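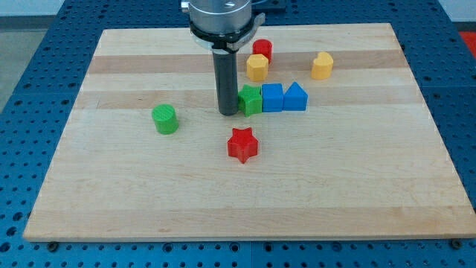 Leimholzbrett auf dem blauen Lochtisch, darauf acht Formklötze und der Schiebefinger neben dem grünen Stern

Werkstatt-Tipps aus der Roboter-AG: Brett, Klötze und Finger für die Schiebeaufgabe
Stand: 24. Januar 2025

Die Schiebeaufgabe gehört bei uns zum festen Programm. Der Arm bekommt einen einfachen runden Stab als Finger und soll damit Klötze auf einem Brett verschieben, zu Reihen ordnen oder in eine Ecke bringen. Die folgenden Hinweise richten sich an alle, die das Material dafür in der Schulwerkstatt herstellen oder pflegen. Zum Programmieren gibt es eine eigene Seite.

Das Brett

Wir nehmen Leimholz aus Ahorn. Ahorn ist hart genug, dass ein aufsetzender Finger nicht gleich eine Kerbe hinterlässt, und lässt sich sehr glatt schleifen. Die einzelnen Streifen dürfen verschieden hell sein. Wer mit Kamera arbeitet, sollte trotzdem darauf achten, dass kein Streifen zu dunkel ausfällt, sonst hält die Farberkennung ihn unter der Deckenlampe für den Rand eines Klotzes.

Geschliffen wird immer in Faserrichtung, erst mit 120er, dann mit 180er und zuletzt mit 240er Papier. Danach einmal mit einem feuchten Tuch abwischen, trocknen lassen und mit dem 240er noch einmal leicht darüber. Die Kanten brechen wir von Hand, zwei bis drei Striche mit dem Schleifklotz genügen.

Als Oberfläche hat sich ein dünn aufgetragenes Hartöl bewährt. Lack geht auch, glänzt aber stark und spiegelt. Beim Öl den Überschuss nach einer Viertelstunde gründlich abnehmen, sonst bleibt die Fläche klebrig und die Klötze ruckeln. Öllappen nicht zusammengeknüllt in den Papierkorb werfen! Sie können sich selbst entzünden. Flach ausgebreitet im Freien trocknen lassen oder in den Metalleimer mit Deckel geben.

Ein neues Brett sollte eine Woche im Werkraum liegen, bevor es geölt wird. Frisch aus dem kalten Keller verzieht es sich gern. Ein Brett, das schon kippelt, mit der hohlen Seite nach unten auf eine ebene Platte legen und einige Tage beschweren. Hilft das nicht, wird es zu Schleifklötzen zersägt.

Der Lochtisch

Späne und Filamentreste fallen in die Löcher und drücken später das Brett hoch. Vor jedem Aufbau den Tisch absaugen, mit der schmalen Düse. Abblasen mit Druckluft ist bei uns nicht erlaubt.

Schrauben im Tisch immer so setzen, dass der Finger sie auf keinem Weg erreichen kann. Gegen das Verrutschen des Bretts helfen dünne Gummistreifen auf der Unterseite, an allen vier Ecken gleich dick. Doppelseitiges Klebeband hält zwar besser, reißt aber beim Abnehmen Fasern aus.

Wer die Lage des Bretts wiederfinden muss, klebt kleine Stücke Malerkrepp an die Ecken und schreibt die Nummer des Aufbaus darauf. Nach dem Termin wieder abziehen. Altes Krepp lässt sich nur mit viel Geduld von der Lackierung lösen.

Die Klötze drucken

Ein Satz besteht aus Zylinder, Würfel, Stern, Herz, Sechseck und Dreieck. Manche Formen haben wir in mehreren Farben. Gedruckt wird in PLA auf unserem Drucker »Plendolero«. Ein kompletter Satz liegt in der Reservekiste, damit ein verlorenes Herz nicht die ganze Stunde aufhält.

– Schichthöhe 0,2 mm. Die waagerechten Linien an den Seiten stören nicht.
– Füllung 17 Prozent. Leichtere Klötze kippen, wenn der Finger sie zu hoch trifft.
– Die erste Schicht langsam drucken und den Elefantenfuß mit dem Entgrater abnehmen. Ein überstehender Rand bleibt an den Leimfugen hängen.
– Sterne an den Innenecken leicht ausrunden. In einer spitzen Ecke kann sich der Finger verklemmen.
– Farbe und Form in der Datei mit angeben, sonst druckt der Nächste denselben roten Zylinder noch einmal.

Die Unterseiten ziehen wir auf 240er Papier ab, das flach auf einer Glasplatte liegt. In Achten bewegen, wenig Druck. Der Klotz soll am Ende gleichmäßig gleiten.

Glatte Deckflächen spiegeln. Wenn die Kamera Ärger macht, zuerst die Lampe versetzen und erst danach mit feinem Schleifvlies über die Oberseite gehen. Mattiert ist schnell, zurück geht es nicht mehr.

Der Finger

Der Stab muss gerade sein und eine runde Spitze haben. Zum Prüfen auf der Glasplatte rollen: Was eiert, wird ausgesondert. Die Spitze mit feinem Papier rund halten und nach einem Zusammenstoß mit dem Fingernagel auf Grate abtasten.

Beim Einrichten den Finger knapp über dem Brett halten. Als Lehre nehmen wir ein Stück Karton von einem Zeichenblock, das sich ohne Widerstand unter der Spitze durchziehen lassen muss. Gemessen wird an allen vier Ecken und in der Mitte. Die Hände bleiben dabei nur so lange im Arbeitsbereich, wie der Arm gesperrt ist.

Enge Reihen sind die schwierigste Übung. Liegen mehrere Klötze dicht aneinander, wandert beim Schieben meist der Nachbar mit. Für den Anfang deshalb mit freistehenden Klötzen arbeiten und die Reihe erst später dazunehmen.

Reinigen und Aufräumen

Brett trocken abwischen, bei Fingerabdrücken mit einem nebelfeuchten Mikrofasertuch. Kein Spülmittel auf geöltem Holz. Die Klötze vertragen lauwarmes Wasser mit etwas Seife, aber nicht die Spülmaschine in der Schulküche. PLA wird dort weich, ein Satz sieht seitdem entsprechend aus.

Bretter stehen senkrecht im Regal »Kidusell«, mit Luft dazwischen. Klötze kommen satzweise in die Dosen, Finger in die lange Schachtel daneben. Nachgeölt wird einmal im Jahr, das nächste Mal im Juni.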